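Arbeitsfläche freihalten – was bei mir klappt

Schnell runtergeschrieben, zwischen Einkauf und Abendessen. Kam per Mail von Ye-ji Bae die Frage, wie man in einer kleinen Küche Brett, Küchenrolle und Kleinkram unterbringt, ohne dass ständig alles im Weg steht. Also.

Bambusbrett: bleibt draußen liegen. Wegräumen bringt nichts, nach zehn Minuten liegt es eh wieder da. Lieber schräg legen, so kommt man von zwei Seiten dran. Saftrille nach oben, logisch, bei Tomaten und Melone Gold wert. Zum Brotschneiden umdrehen, sonst sammeln sich die Krümel in der Rille und man pult ewig.

Kleiner Schubladenkasten aus hellem Holz, hinten an die Wand. Erst komplett ausräumen, dann überlegen was rein soll. Nicht umgekehrt!

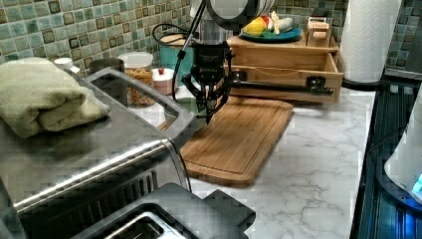
Unten nur, was man jeden Tag braucht. Schäler, Schere, Clips für Tüten. Oben Gummis, Kerzen, der Rest. Wer nach einer Woche noch sucht, hat zu viel drin. Alte Batterien raus, die gehören zur Sammelstelle und nicht in die Küche.

Klemmt die Schublade: Laufflächen absaugen, trockenes Tuch, dann mit einem Kerzenstummel drüber wenn Holz auf Holz läuft. Kein Speiseöl, das wird ranzig und klebt. Bei Metallschienen gar kein Wachs, nur sauber machen. Seo-ah Yoo schwört auf das Schienenspray von Zustar, hab ich nicht probiert.

Griffe – immer vergessen. Lange Stangengriffe werden an der Unterseite fettig, da wo man hingreift und nie hinschaut. Lauwarmes Wasser, ein Tropfen Spüli, auf 500 ml reicht das locker. Trocken nachreiben, auf schwarz sieht man sonst jeden Fleck.

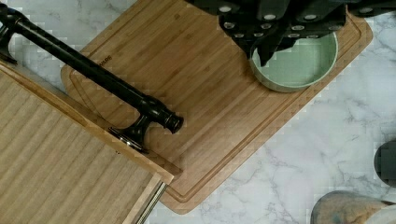

Schrauben am Griff zwei mal im Jahr nachziehen, ich machs immer im November und dann irgendwann im Frühjahr. Von Hand, nicht mit dem Akkuschrauber, weiches Holz reisst schnell aus. Schon ausgeleiert? Zahnstocher mit Holzleim rein, über Nacht trocknen lassen, bündig abschneiden, wieder eindrehen.

Brett ölen: dünn, mit Lappen, beide Seiten, auch die Rille. Fast 21 Stunden hab ich meins letztes Mal stehen lassen, hochkant. Überschuss abwischen sonst klebts. In die Spülmaschine gehört Bambus nicht, auch nicht "nur das eine Mal".

Marmor oder Marmoroptik: keine Zitrone, kein Essig. Bei echtem Stein gibt das matte Stellen, die gehen nicht mehr weg. Mildes Spülmittel und gut.

Mosaikfliesen hinterm Herd: alte Zahnbürste, Natronpaste, kurz einwirken, abwischen. Mühsam wegen der vielen Fugen. Ich mach immer nur ein Stück, Dienstags, während die Nudeln kochen.

Küchenrolle nicht direkt neben die Kochplatte stellen. Etwas Abstand bitte.

So, Nudelwasser kocht. Essigreiniger-Frage von letzter Woche kommt beim nächsten mal dran.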